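Can two arms do a shop's sorting yet?

kprieto_m
Jul 20, 2020
I run the parts counter at Markeck and my boss wants to know if a two-arm bench setup could take over putting small stuff away in baskets. I said not yet. Tell me if I'm wrong.

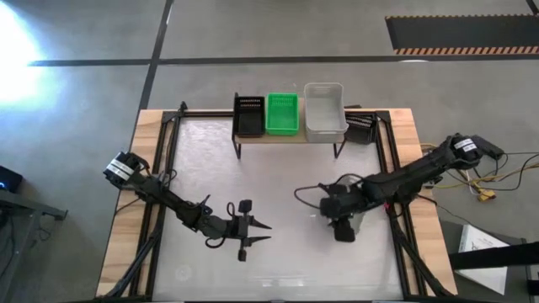
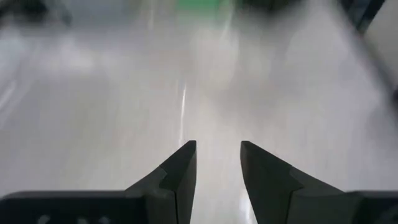 Our problem is returns. We get 48 on a slow day, all mixed sizes, and somebody has to put each one back where it belongs. Baskets on a shelf at the back of the table, like the black and green ones in the first picture, would suit our bench fine. What I doubt is the hands. Two pointed fingers might manage a hinge, but I don't see them picking up a flat washer.

agnes_k
Washers are the hard case. Leave those to a person and let the arms take the rest.

nyilma
Disagree. At Praden we tried splitting the work like that in February and the person ended up babysitting. It stopped 3 times in one shift – each time someone had to walk over.

agnes_k
Three stops in a shift is nothing. Our label printer does worse.

fuad.g
What does it cost against 30 hours a week of somebody's time? That's the only question your boss will ask.

kprieto_m
Closer to 20 hours here. And she still has to answer the phone, so we wouldn't save all of it.

nyilma
Then I'd wait. Same goes for laundry and dishes at home, by the way.

agnes_k
I'd still run a trial on the hinges – one basket, one size.

kprieto_m
I could do that. I'll ask her about the hinges.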